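Can a Robot Do Your Chores Yet?

December
By Godelieve Verstraete, Young Readers' Science Desk

Most homes already contain a few machines that do chores. A washing machine turns clothes in soapy water and spins them. A dishwasher sprays plates. Some families own a small round vacuum that travels across the floor and returns to its charger when the battery runs low. Each of these machines does one job, and each needs a person to help it. Someone must carry the clothes to the washer, scrape the plates, and pick the socks up off the floor.

A household robot would be a different kind of machine. It would be expected to do many jobs in the same home, using some sort of arm and hand. Engineers have worked toward this goal for many years. This article explains how far they have come.

Why are chores difficult for a machine?

Consider the job of clearing a table after breakfast. A child of seven can do it. The child sees a cup, knows that it is a cup, and knows that it may still have milk in it. The child picks it up without crushing it and walks to the sink without spilling.

A robot must work out every part of that job. It has to find the cup with a camera. It has to decide where to place its fingers and how firmly to squeeze. If the squeeze is too weak, the cup slips. If it is too strong, a paper cup will fold. Then the robot must find the sink, which may be full of other dishes.

Clear objects cause extra trouble. Light passes through glass and clear plastic, and a camera may pick up the table behind the object more easily than the object itself. Soft objects are hard for another reason. A towel has a new shape every time it is dropped, and the robot must find a corner before it can begin to fold.

What can robots do today?

In factories and warehouses, robots do a great deal. They lift heavy parts, weld metal, and move boxes along the same path all day. These places are arranged to suit the machine. The boxes arrive in the same spot, and the floor is kept clear.

Shops are harder. At the Bovoleck grocery store in the town of Akuvside, a robot arm was tested last winter on one task: placing bottles on a shelf. The store manager, Kibet Mussa, kept a record of the trial. Out of 30 bottles, the robot placed 27 correctly. The other 3 fell over on the shelf and had to be set upright by a clerk.

"It was careful work, and it was slow work," Mr. Mussa said. "Our clerk finished a whole shelf while the robot was still on its first row."

Homes are harder still. No two kitchens are the same, and things move from day to day. A chair is pulled out, a cat lies down in the doorway, or a new bag of rice sits where the bread used to be. A robot that has learned to work in one kitchen may make mistakes in the kitchen next door.

How does a robot learn a chore?

In the past, people wrote out every movement as a list of commands. This still works well for jobs that never change. For chores, many engineers now prefer to teach by showing. A person performs the task again and again, and the movements are recorded. A computer then studies the recordings and looks for patterns.

Emrys Craddock teaches robots at the Drosuton workshop. For one lesson on picking up kitchen objects, Mr. Craddock's team recorded 65 attempts in a single morning. They moved the objects to new places between attempts — a robot that has practiced in only one spot may reach for that spot even when the object is gone.

Is it safe?

Safety comes before speed. A robot arm can be strong, and it does not feel pain or notice fear. Robots that work near people are often made to move slowly and to stop if they bump into something. Children should never reach toward a moving robot arm, and an adult should always be present.

Words to know

Gripper: the part of a robot that holds things, like a hand.
Sensor: a part that measures something, such as light, distance, or pressure.
Task: one job with a beginning and an end.
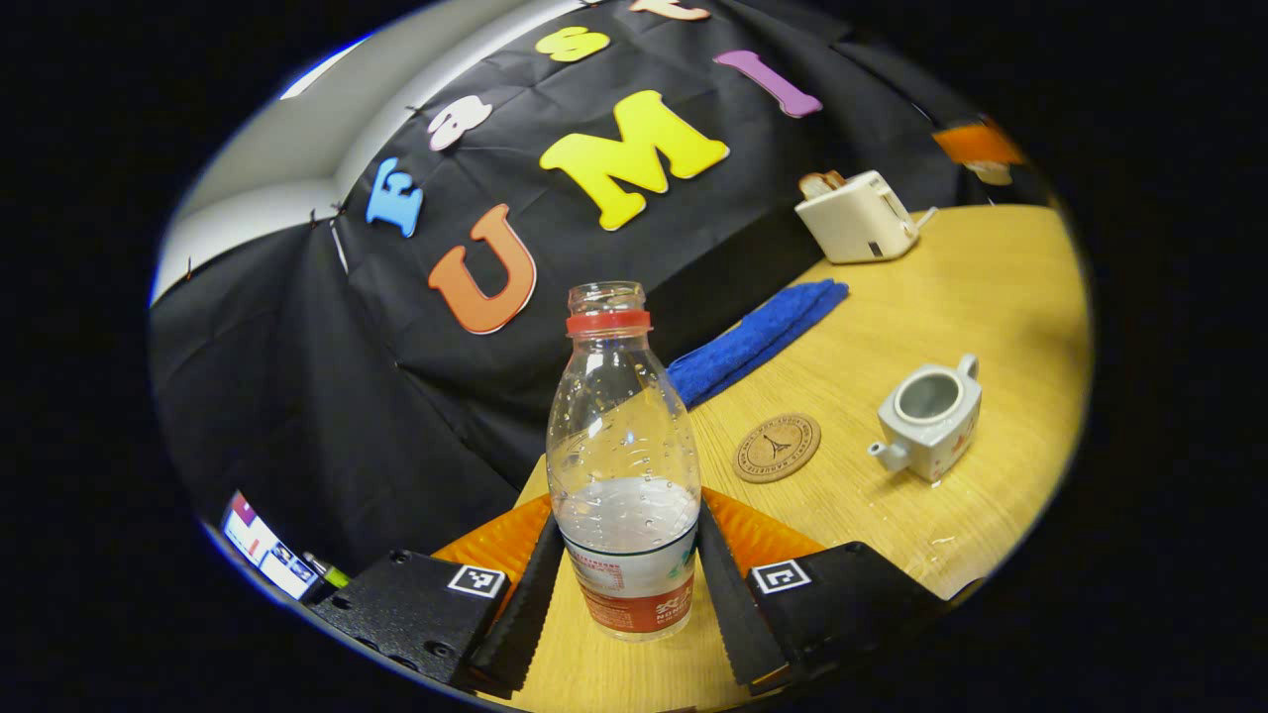 When will a robot be able to do all the chores in a home?

Engineers do not know the date. Robots can already do some single tasks when conditions are right, but a whole home has many different tasks and many surprises. For now, people still need to do most of the chores themselves.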